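Plimiveo Refillable Spray Bottle, 300 ml

By Vasilis Janevski
Saturday, November 28, 2020
12 comments | 15 shares

I've been selling cleaning bits out of the Sutham shop for years and I still get asked about spray bottles more than anything else.
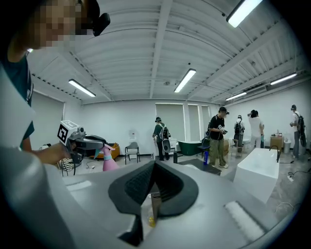
So let me tell you why I keep coming back to the Plimiveo. It's the trigger! Cheap ones go stiff on you after a few weeks (I've thrown out more than I'd like to admit) and then you're stuck pumping away at a dribble. I've had one of these by my own kitchen sink since February, filled with vinegar and water, and it still gives a nice even mist.

The nozzle twists from mist to stream to off. I use stream for shower corners and mist for pretty much everything else - windows, counters, the ferns. If you want one for plants, please buy a separate one and label it. My mint did not enjoy the vinegar.

The 300 ml size is easy on the wrist and fits in a caddy. There's an 800 ml one too, but it gets heavy when it's full, so I'd only go for that if you're doing floors or a whole lot of glass. Both take the same spare trigger, and I keep those in stock.

Don't put bleach in it and leave it sitting. Mix what you need, use it, rinse it out. Warm water through the trigger once a month keeps it from clogging - the Stisix descaler works too if your water is hard like ours.

Order before noon and it goes out the same day with Rizk couriers.

Copyright 2020 Sutham Home Supply | Contact us | Back to top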